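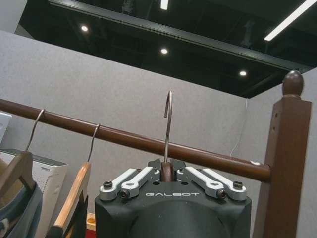
Charity shop chain Corell to close two branches and open larger store at Trikberg

25/01/2020

The second-hand clothing charity Corell is to close two of its smaller shops and move their stock and staff to a larger store at the Trikberg retail park, it said in a letter to supporters.

The shops in Costello Street and at the Brandetti arcade will stop taking donations at the end of next month. Both will stay open for sales until the remaining stock has gone or been moved. The new store is due to open in June.

Raffaele Villa, who runs the charity's shops, said the leases on both premises were coming to an end and the rent asked for a renewal was more than the charity was willing to pay.

"The Costello Street shop has been full to the ceiling for years," he said. "We have one changing room there and the sorting is done on the stairs. People bring us good coats and we can't put them out until the spring, when they don't sell."

The charity received 3977 bags of clothing and household linen last year across the two shops, its yearly report shows. Of these, 1029 were sent on for recycling without being opened for sale, mostly during the autumn, when the back rooms were full. Mr Villa said he expected that figure to fall once there was somewhere to sort and store items by season.

The Trikberg unit was last used as a carpet showroom and has been empty since the previous tenant moved out. It has a loading door at the rear, which neither of the present shops has, and parking directly outside. The charity has signed a lease of 12 years. Work on the lighting and the floor is to start once the keys are handed over.

Clothing will take up most of the ground floor, with children's wear and school uniform near the entrance. Books, china and small furniture will be at the back. A repair table, where customers can have a hem taken up or a zip replaced for a small charge, will move over from the Brandetti arcade and will be open on more days than it is now.
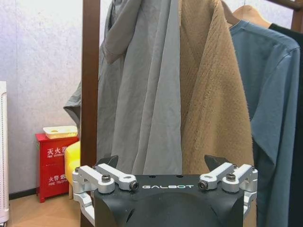
All paid staff at the two shops have been offered a post at the new store. Helpers who come in for a few hours a week have been asked to say by the end of next month whether they want to carry on. Some have told the charity that Trikberg is too far to travel without a car - the bus from the town centre runs once an hour and does not stop at the retail park in the evening.

Theerawat Thongdee, who has a shoe repair business two doors down from the Costello Street shop, said he was sorry to see it go.

"People drop off a bag, then they come in to me for a heel or a key," he said. "That side of the street is quiet enough as it is. I understand why they are moving but I would have liked them to keep a small place here, even just for donations."

Mr Villa said a collection point in the town centre was being looked at but nothing had been agreed. The charity has asked whether it could use part of the library foyer on market days. In the meantime, anyone with large amounts to give, such as after a house clearance, can ask for a van to call. The van already goes out on weekday mornings and there is a wait of a week or so.

The charity is asking people not to leave bags outside either shop when it is closed. Clothes left out overnight are often soaked by the morning and have to be thrown away. It also has more than enough men's suits and single duvet covers for the time being, but is short of winter boots, children's coats and curtains with their hooks.

Gift cards bought at either shop can be used at Trikberg. Opening hours for the new store will be put up in both windows before the move.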